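About us

Geneck is a small laundry, folding and mending service in Gredbridge. We collect clothes and household linen, wash what needs washing, mend what needs mending, and bring it all back folded and ready for the drawer.

The business was started by Sekar Pattinasarany, who had spent 15 years in hotel laundries and wanted to do the same work at a smaller scale. He began with home visits, folding and sorting in customers' own bedrooms, and home visits are still a large part of what we do. The collection service came later, when people in Gevthorpe asked if we could take things away and return them the same week.

How we fold

Most of our folding is done on a padded surface about the height and give of a bed, with a checked sheet over it. A soft base lets you smooth a garment outward without it sliding, and the checks are handy for lining up an edge. Dark clothes are laid out flat first, the seams are straightened by hand, and only then does the first fold go in.
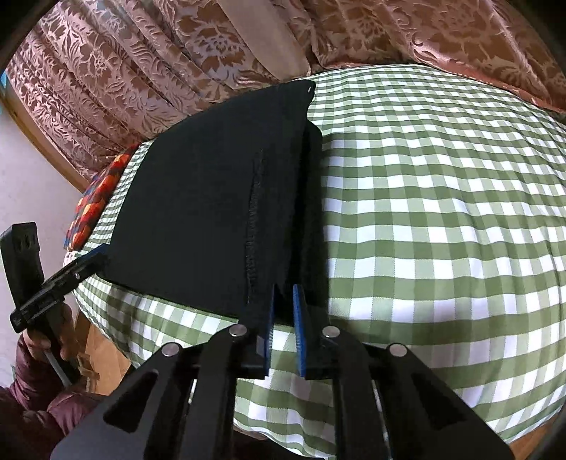
Long seams take the most patience. If a seam puckers, we ease it out from the middle towards the hem and leave it a minute before going on. We don't press a crease into anything unless the customer has asked for one. Heavier garments are folded fewer times and go at the bottom of the bag, and knits are never hung.

Every order is folded to the customer's own preference, which we write on a card at the first visit. Some people like their shirts in thirds, some want everything rolled. Mr Lau, one of our first customers, has his tea towels folded to fit a particular drawer – the card has the width on it.

Embroidery and other delicate work

We see a lot of embroidered clothing, particularly after weddings and in January, when the holiday outfits are put away. Stitched decoration is kept on the outside of a fold where possible, so the threads aren't bent back on themselves. Metallic and pale threads are checked for loose ends before the garment goes into its bag. Lint shows up badly on black and navy, so dark pieces are brushed as a last step.

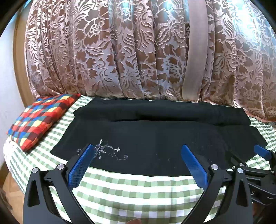

Dark cloth with floral embroidery in white and silvery thread, on green and white gingham.

Loose threads and small holes can be mended for a flat fee. Larger repairs are quoted separately, and we'll ring you before starting. We don't do dry cleaning, leather or fur.

Prices and bookings

A home folding visit is $50 and runs for up to two hours. Collection, wash and return is $29 a bag within Gredbridge, with a small extra charge for Gevthorpe addresses. Bags are supplied on the first pickup and are yours to keep using.

Collections run in the morning and returns in the late afternoon. The workroom is closed on Friday, although the phone is answered until noon. If you have an allergy to a particular detergent, or a favourite one of your own, please tell us when you book.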